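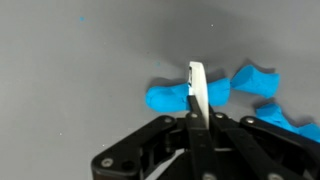

Shop Classroom Refills Delivery Contact

Classroom > Modeling dough > Blue, single color

Plarkby Modeling Dough, Blue

Plarkby is a soft dough for table work, made for children from kindergarten age and for adults who like to work with the hands. It is firm enough to cut with a plain white plastic knife, and on a gray tabletop the bright blue is easy to see, also for children who sit on the other side. The surface keeps small lumps and marks from handling. If you wish for a smooth piece, roll it slowly under the flat palm before you cut.

One tub is enough for six children. We sell the tub alone or in a carton of 27, and the carton is the better price for schools. The knife and the tray are not included — please see the list at the end of this page.

Work on a tray when you can. A tray with raised edges keeps the crumbs together, and you can carry everything to the shelf at once. After the lesson press the pieces into one ball and close the lid well. Dough that became a little hard can be repaired with a few drops of water.
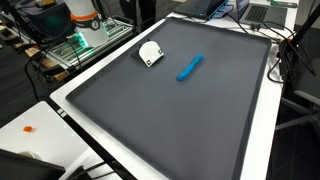
A soft-looking blue piece, much like modeling dough, on a dark gray tray with rounded edges.

Urszula Dudek wrote the activity sheet for this product. It has 44 short exercises for rolling, pressing and cutting, and we put it in every carton. For questions about school orders please write to Hollis Crenshaw.

Related items
Marinho plastic knives, white
Masis work tray, large
Clikar storage tub with lid
Plarkby Modeling Dough, mixed colors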